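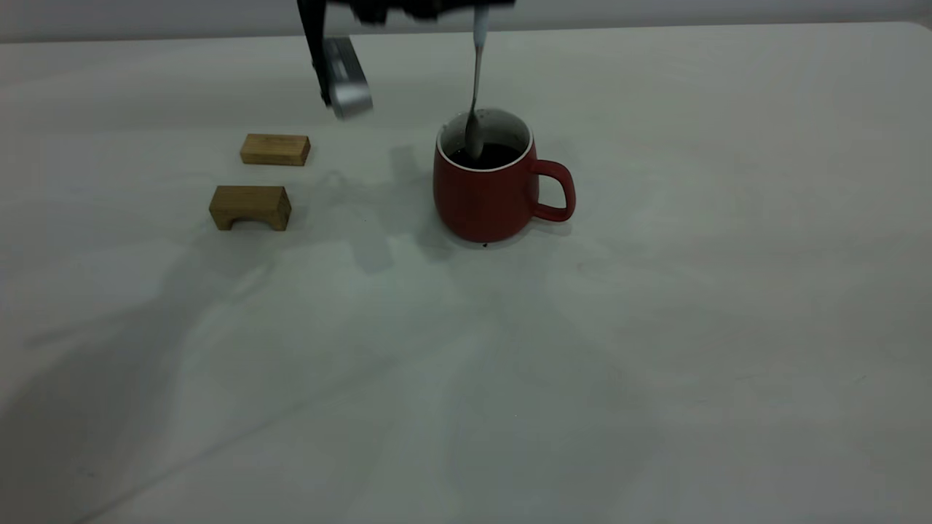

Figure 4. Stirring station at the Trevdale open day: gripper, spoon in the mug, and two wooden blocks on the tabletop.

5.2 Public demonstration

The laboratory trials in Section 5.1 were run with trained operators and a closed room. To see how the stirring policy behaves under less controlled conditions, we ran it for one day at the Trevdale site open day on 2021-06-21. Visitors could stand behind a low barrier on two sides of the table and could ask the operator to start a new run at any time. The policy was the one trained on the March data (2,000 demonstrations) and was not fine-tuned on site. Control ran on the Pendara stack with the same gains as in the laboratory.

The workspace was kept simple. A red mug with a white interior was placed on a white tabletop and filled with a dark liquid to a short distance below the rim (Figure 4). Two light-brown wooden blocks, a plain bar and an arch-shaped piece, were set beside it. The blocks play no part in the stirring task. They belong to the stacking task described in Section 4 and were left in view as distractors, as in the training data. The task is to lower the bowl of a long metal spoon into the mug, stir without lifting the bowl above the rim, and withdraw. Contact between the spoon and the inner wall is allowed. Contact that moves the base of the mug is counted as a failure, as is any liquid spilled during the stirring phase. Drops that fall from the spoon after withdrawal are logged separately.

We completed 38 runs during public hours. Of these, 5 were counted as failures. In three of them the spoon caught the rim during insertion and pushed the mug; in the other two the handle rotated in the grasp, so that the bowl left the liquid early. No run was stopped by the force limit. The laboratory trials showed both types of failure, with rim contact again the more common.

Lighting was the main difference from the laboratory. The hall has high windows, and the fixed camera received uneven light on the tabletop throughout the day. The arm casts a broad shadow on the white surface, and this shadow moves with the arm. The Hikach segmentation module labeled parts of it as an object in several early runs. We raised the minimum contrast threshold before the fourth run and left it unchanged afterwards. Motion blur on the upper part of the arm was also visible in the fixed view, but the policy uses only a crop around the tool and the mug, and we saw no effect on the predicted spoon pose.

The operator interface was the Sengar panel, with a 600 ms delay between the start command and first motion. Several visitors read this delay as a fault and asked for the run to be started again. The panel now shows a status line during the delay - a small change, but one that would have saved a number of repeated commands. Repeated commands were ignored by the controller and are not included in the run count.

Visitors were not asked to score the runs, and no personal data were recorded. The results are reported separately from those in Section 5.1 and are not pooled with them, as the threshold change means that the two sets were not collected under the same settings.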